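Fórum Bancada Aberta > Hardware > Estações de trabalho usadas

Tópico: Trocar o Xeon da estação antiga vale mesmo a pena?

marreco_pt
Comprei uma estação Dell usada na loja da Assunção e estou a pensar meter-lhe um Xeon melhor, em segunda mão. O vendedor da Valtia jura que é "tirar um e pôr o outro". Já ouvi essa conversa vezes de mais. Alguém fez isto e ficou com a máquina a trabalhar?

grelha44
Eu fiz, numa parecida. Vinte minutos com a pasta térmica incluída. O pessoal dramatiza muito.

Kelly Fagundes
Vinte minutos se correr bem, grelha. Os pinos nestas placas estão no socket e não no processador, e são fininhos. Deixas cair a esquina do chip lá dentro e adeus placa. Vi uma no balcão da Grondum com meia dúzia de pinos deitados e o dono a garantir que "já vinha assim".

marreco_pt
Pois, é isso que me assusta. E o anúncio só diz "Xeon testado". Testado em quê, por quem?

tostamista
"Testado" num anúncio quer dizer que alguém olhou para ele. Pede foto da gravação da tampa metálica e compara o modelo com a lista de suporte da tua placa. Se não estiver na lista, nem gastes o dinheiro, por muito que encaixe.

grelha44
A lista de suporte é conversa. Meti um que não constava e arrancou à primeira.

tostamista
Arrancou à primeira e quantas vezes se desligou depois? Lembro-me do teu tópico de June, ou Junho, como preferires, a perguntar por reinícios ao calhas.

grelha44
Isso era da fonte.

tostamista
Claro que era.

Kelly Fagundes
Deixem lá a fonte. Marreco, antes de abrires a caixa vê a versão da BIOS e actualiza com o processador velho ainda montado. Se trocares primeiro e a placa não reconhecer o novo, voltas a desmontar tudo e a limpar pasta outra vez.

marreco_pt
A BIOS já está na última. E ferramentas especiais, é preciso alguma coisa? A Stoltow vende um "kit de instalação de CPU" que me cheira a esturro.

pimentao_lx
Cheira porque é. Uma chave de fendas decente, álcool isopropílico, um pano que não largue pêlo. O resto do kit é plástico e autocolantes. Também não acredito na pulseira antiestática como milagre, mas toca na chapa da caixa antes de mexer.

Kelly Fagundes
Da pulseira discordo, eu uso sempre. Custa pouco e a placa custa muito mais. De resto, assina por baixo.

marreco_pt
E a posição do chip? Há maneira de o pôr ao contrário?

Kelly Fagundes
Há maneira de tentar. Alinha o triângulo do canto com a marca correspondente e confirma os entalhes. Pega-lhe pelos lados, baixa-o a direito e larga. Não se empurra nem se arrasta para acertar. Se não assentar sozinho, levanta e vê outra vez. Ficam duas fotos com o processador ainda por cima do socket:
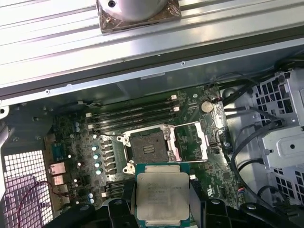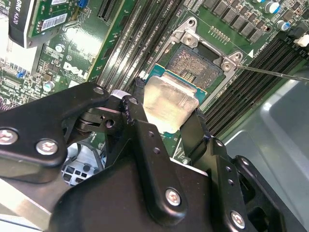 RESPOSTAS MAIS RECENTES

marreco_pt
Obrigado, Kelly. Na primeira percebe-se bem a armação aberta para o lado, era a parte que eu não estava a visualizar. Na segunda o chip está inclinado, isso não vai contra o que disseste?

Kelly Fagundes
Está inclinado, sim. Na altura de o pousar tem de estar paralelo ao socket. Se entra de esquina, essa esquina chega aos pinos antes do resto.

grelha44
Continuo a achar muita cerimónia para uma peça usada.

pimentao_lx
A peça é usada, a placa também, e arranjar outra igual pode demorar – eu andei meses à procura de uma.

tostamista
E ninguém perguntou o principal: para que queres mais processador? Se for para folhas de cálculo e navegar, duvido que notes diferença. Eu punha memória primeiro.

marreco_pt
Compilar e umas máquinas virtuais. A memória também está curta, é verdade. Vou pedir a tal foto da gravação ao vendedor e só depois decido.

tostamista
Se ele arranjar desculpas para não mandar a foto, já tens a resposta.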